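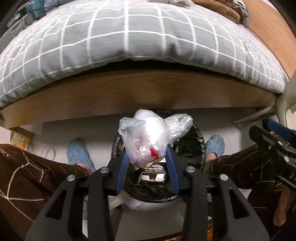 Which finger pads should I start with if I want a hand-held gripper to cope with thin, floppy plastic?

Start with soft ridged pads and only move to smooth ones if the ridges keep snagging. You can swap them back in a minute or two, so it's a cheap thing to try first.

## Comparing two sets of pads on rubbish, and getting muddled

**Posted by haltside_tinkerer**

Hello all, and thank you for the kind replies last time, I did read every one of them even if I was slow to say so. I've been trying out a pair of hand-held grippers at home, the sort you squeeze yourself while a camera on top records what the jaws are doing, and the job I picked was putting light rubbish in a bin. Bags, wrappers, the odd small carton. I thought it would be the easy one!

I have two sets of pads to compare, the ridged ones from Rutoston and a smoother set that came with my Prusix kit. My plan was 100 pick-ups with each set, but I'm losing heart a bit. A stiff carton behaves much the same whichever pads I use. Thin bags are another matter. With the smooth pads a bag slides out as I lift, and with the ridged ones it sometimes won't let go over the bin and I end up shaking it like a wet umbrella.

So is it the pads, or is it me? And do I need all 100, or would a smaller number tell me enough to choose? I do this in the evenings after tea and my wrist has opinions.

**poojary_bench**

It's a bit of both, I'd say, and please don't lose heart. I went through very much the same business last November with a different arm, and I spent far too long blaming the rubber when half the trouble was where I was taking hold.

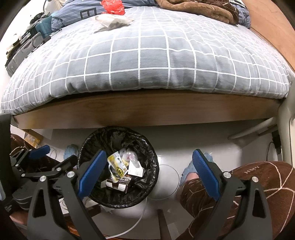 ### What I'd try, in this order

1. Pick one bag and stick with it for the whole comparison. Every bag has its own stiffness, and a fresh one is a different beast from one that has been scrunched up all evening.
2. Take hold where the plastic is gathered. A flat single layer gives the pads next to nothing to squeeze, but a bunched bit gives them a proper lump, and you may find the smooth set does much better than you feared.
3. Open the jaws wide and then wait a moment before you move away. Most of my "it won't let go" trouble was me opening a little way and hurrying off.
4. Wipe both sets with a barely damp cloth and let them dry. Dust makes a surprising difference on smooth rubber, and a bit of grease is worse.
5. Do 20 with each set and write down only three things: held, slipped, or stuck. Swap the pads halfway and go round again, so you aren't comparing a fresh wrist with a tired one.

If one set is plainly ahead after that, you have your answer and can save the longer run for when it really matters. If they come out level, keep the ridged ones for cartons and wrappers and be happy.

**gripperfan16**

smooth pads are rubbish for bags, just use ridged. I did 16 goes with mine and gave up on the smooth ones, they're in a drawer somewhere

**mossy_kettle**

Agree with nearly all of the long reply, but check your camera too before you start counting. My lens had crept round slightly and I couldn't tell from the recording whether the bag was between the pads or just resting against them, so I had to do a whole evening again. Tighten the mount, record one pick-up, and watch it back. Also, do rest that wrist!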